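Mudora resets jaw pads and markers on its hand-held grippers

September 26, 2021

Mudora has changed the service routine for the hand-held grippers used at its Jilside site. The pads are now replaced after 399 hours of use, and the marker check that used to be done in January is repeated every 12 weeks.

The work covers the rubber jaw pads, the gray housing and the square markers used to locate the tool. A full service takes 33 minutes per gripper. Hostar supplies the pads in matched pairs, and a worn pad is not paired with a new one.

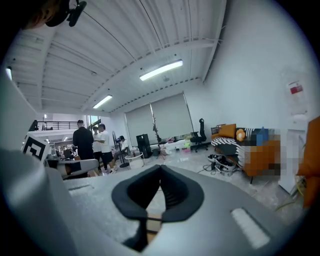
The black rubber jaw pad on a gripper at Jilside.

Pads are pulled, the seat is wiped with a dry cloth, and the new pair is pressed in by hand before the screws are tightened. Each gripper has four screws at the jaw, all set to the same torque. The jaw is then closed on a gauge strip. If the strip slides out on one side, the pads are reseated and the test is run again.

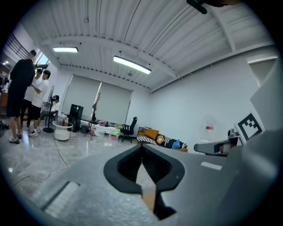
Marker alignment comes last. A marker that has lifted at a corner is replaced, never glued back down, and the offset is measured again and saved under the gripper's serial number. Grippers that fail the offset check twice go to Baluyot for a new finger assembly.

The old pads are kept until the next service so wear can be compared. Mudora will apply the same intervals to its spare units.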